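Drellex Paired Hand Grippers - Desk and Bench Set

Sold by Mevorico. Set of 2, left and right. In stock, ships from our own shelf. Price 1,807 plus shipping, see bottom for what's in the box.

Quick version first. Two grippers you hold, one per hand. You do the chore, the jaws do the touching, and the recording goes toward teaching a robot arm with the same jaws. People who already run arms can skip to Specs.

Can it do chores yet?

We get this every day on the phone so it goes up top. The grippers can do plenty, becuase a person is driving them. Pens, tape, cups, folded towels, small parts into bins. An arm trained on those recordings is another matter. On our own bench: picking up a pen from a bare desk, good. Pen into a cup, good most days. Clearing a desk somebody really works at, not yet. Socks, no. Anything with a lid that sticks, no.

Shop floor is further along than the house. Same part, same tray, same light all shift. If your job looks like that, call us. If you want the kitchen cleaned, buy these to do research and keep the sponge.

Desk work

Small jobs are the place to start. One pen, held upright in the left jaws, right hand free for the next thing. Slim barrels are harder than they sound for a trained arm, they roll and they tip. Do the pens before you do the tape. Then mix them.

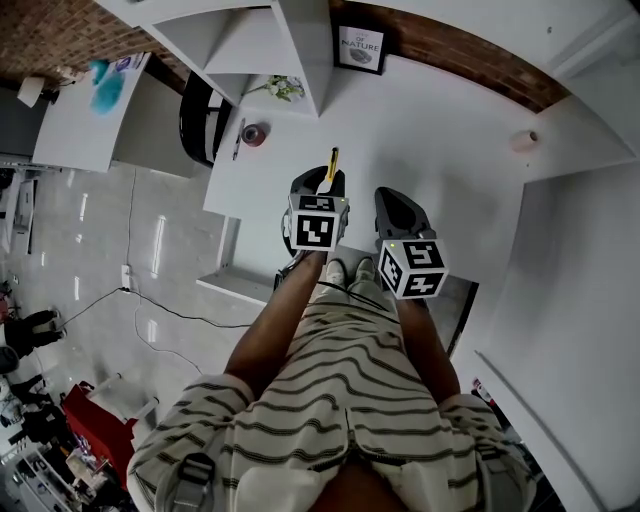 Yhon Bedoya wrote in to say that pens are too easy a test and we should stop leading with them. His view: any machine can put a pen away if you show it enough times, and the real question is whether it knows which things on a desk are trash. He'd like to see a page like this list failures next to successes, by chore.

Fair. List is started, see next part. Trash or not trash is not something a gripper can fix, though, and we won't sell it as if it does.

Our bench results so far

Arm with Drellex jaws, trained only on hand recordings. Each chore was shown 533 times, then tried on a desk set up fresh.

Pen to cup: works. Misses when the pen is up against a wall.
Tape roll to drawer: works if drawer is already open.
Opening the drawer: sometimes. Long handles better than knobs.
Folding a hand towel: first fold yes, second fold poor.
Sorting screws by length: no. Use a real sorter.
Coiling a cable: no.
Wiping a table: moves the cloth fine, leaves crumbs in the corners.

More chores in September when the Gurico bench is free again.

Specs

Jaws: parallel, two fingers. Finger pads swap out with one screw.
Grip: trigger, index finger. No motor in the hand unit, your finger is the motor.
Hands: medium and large. Small is on the list.
Trigger life: tested to 1,000 full squeezes a day for a month, no slop we could feel.
Cleaning: damp cloth. No solvent on the pads.

Works with

Dogbe bench arms, current model, no adapter. Older Dogbe arms need the long flange, sold separate. Other arms, send us a drawing of your wrist plate and we'll tell you yes or no. Usualy same day.

In the box

Left gripper, right gripper, spare pads, hex key, printed setup card. Arm not included. Laptop not included. Yes people ask.

Tips from the bench

Move slower than you would with bare hands. Let go fully before you pull back, half-open jaws drag things. Redo the bad ones the same day while you remember them. Swap the objects around between runs or the arm learns your desk and nothing else.

Returns

30 days, unused pads. Worn pads we don't take back. Bent fingers we will straighten once for free, send both hands so we can match them.

Questions about a certain chore: write and say what the chore is, what surface, what size the things are. A phone picture helps. If we think an arm can't do it yet we'll say so.

Page updated 3rd June.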